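Home | Blog | Small Rooms | About me | Contact

Search this blog... Go

The basket of everything

In June I decided to put the small things of our home in order. I had read many articles about sorting, and most of them say to begin with one category, for example only balls. I tried this and it did not work for me, so I did the opposite. I took one wire basket and put everything in it together: toys, cloths, little jars, pieces of foam. The basket comes from a shop called Rolico and I paid 840 for it, together with a tray that I still have not used. 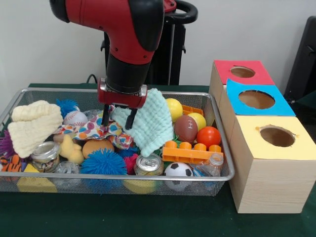 My mother had a basket like this in her kitchen, only for onions. I like the wire mesh very much, since I can see what is lying at the bottom and I do not need to turn everything out on the table. The small yellow foam pieces, for example, always go down to the lowest place. The knitted cloths are the biggest problem. They cover all the other things, and then I believe that the baseball is lost again.

For the second step I use a wooden box with round holes in the top. The tops are covered with colored paper, which I bought at Tahiri for 296. The yellow one I had to cut two times, because the first hole was too small for a cloth. The printed cloths go well into a hole if you push one corner first. A big ball is another matter, and I keep the balls in the basket for now.
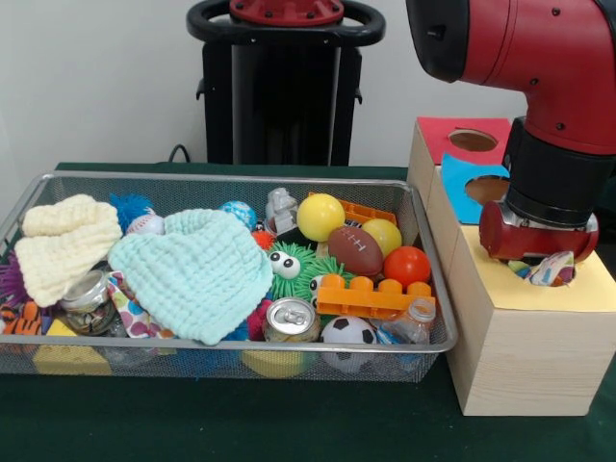 Patterned cloth at the yellow hole, basket still full.

The cloths I wash at a low temperature, and the knitted ones I dry flat. I am still looking for a lid for the basket. Sonex has one, but it costs 470 and it is maybe too wide. If somebody knows a shop with narrow lids, please write to me.

Contact: use the form | Copyright Small Rooms blog | Back to top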